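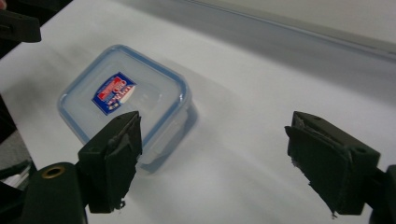
Snap-lock food container

A snap-lock food container is a lidded box for storing food in which the lid is held down by hinged tabs. Each tab folds over the side wall and catches on a ridge molded into the outside of the box. The type is used for leftovers, dry goods and packed lunches, and is sold singly and in nested sets.

Construction

The box is usually molded from polypropylene, a plastic that can be bent many times at a thin section without cracking. This allows the tab and its hinge to be formed in one piece with the lid. Other makers fit separate tabs on pins. Boxes are also made in glass, normally with a plastic lid.

A sealing ring, most often silicone, sits in a groove on the underside of the lid. Closing the tabs presses the ring against the top edge of the box. On many clear containers the rim is colored, commonly blue, and the rest is left transparent or frosted so that the contents can be checked without opening.

Shapes

Square and rectangular boxes waste less shelf space than round ones. Corners are rounded because food collects in sharp ones and because a ring seals poorly around a tight bend. Lids may carry a shallow ridge inside the rim, which keeps a second box from sliding when stacked.

Labels

New containers are generally sold with a small printed label, either stuck to the lid or on a loose card inside. It gives the capacity and the permitted uses. Glued labels are removed before the first wash, as the adhesive hardens in a dishwasher.

Sizes and durability

Capacity is stated in milliliters, measured to the brim. The Lellier range has 5 sizes, the smallest holding 666 ml and the largest 2,000 ml. Dellero sells only 2 sizes, both square. Flendusow supplies replacement rings for its own lids.

The hinge is the part that fails most often, followed by the ring, which may stretch or hold odors. A lid with one broken tab will still cover food but should not be relied on for liquids.

See also

Lunch box
Canning jar
Food wrap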